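Renuva Room Controllers - Frequently Asked Questions
Applies to the Renuva line of room controllers and the Fillholm supervisor software
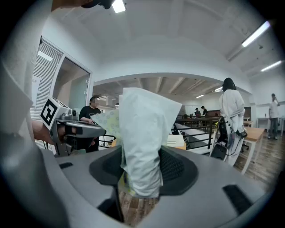
General

What does a Renuva controller do?
It reads room temperature, humidity, CO2 and occupancy, and drives the local heating and cooling valves, the supply air damper and the fan. Each controller runs its own control program. It does not need a connection to the supervisor to hold setpoint.

Which protocols are supported?
BACnet/IP on the Ethernet port and Modbus RTU on the serial port. BACnet MS/TP is available on units ordered with the second serial card. The card cannot be added in the field.

How many controllers can one Fillholm supervisor manage?
The standard license covers 40 controllers. The extended license covers 165. A controller that is offline still uses a license slot until it is deleted from the site tree.

Installation

Can the controller be mounted above a suspended ceiling?
Yes, if the space stays within the rated temperature range and the status lights can be reached for service. Use the deep enclosure where the ceiling void is used as a return air path, and check local code first.

What cable should be used for the serial bus?
Shielded twisted pair, daisy-chained. Do not wire the bus as a star. Fit a terminating resistor at each end of the run and ground the shield at one end only.

Do valve actuators need a separate power supply?
Small thermal actuators can be powered from the controller, up to 2 per unit. Motorized actuators need their own 24 V transformer. If the transformer is shared between units, keep the polarity the same on every one.

Network and commissioning

How is a controller address set?
Through the setup page or the handheld tool. Addresses must be unique on each serial segment. Duplicate addresses show up as fault code 112 in the Fillholm event log, usually with both units dropping in and out of the site tree.

Can schedules be kept in the controller?
Yes. Weekly schedules and holiday exceptions are downloaded from Fillholm and stored locally. The clock is backed up during a power loss. If it loses time anyway, the controller goes to its occupied setpoint until the next time sync.

Does Renuva work with the older Prurneck panels?
Prurneck panels can be read over Modbus through a point map. Alarms come across as plain status points, so priority and acknowledgment have to be set up again in Fillholm.

Maintenance

How are backups made?
Fillholm saves the configuration of every connected controller each Friday, and again after any manual download. Older copies stay on the supervisor until they are removed by an administrator.

What happens when a controller is replaced?
Give the new unit the same address as the old one and select Restore in the site tree. Firmware on the new unit must be the same version or later. Sensor offsets are restored with the rest of the configuration - check them if the sensor was replaced too.

How often should CO2 sensors be checked?
Once a year. Sensors with automatic baseline correction will drift in buildings that are occupied day and night, and the correction should be turned off there.

Support

Who handles project support?
Requests for sites under a service contract go to the Pasaribu service desk. Include the site name, the firmware version and an export of the event log. Questions about licenses and point maps go to Natalie Sowerby in applications engineering.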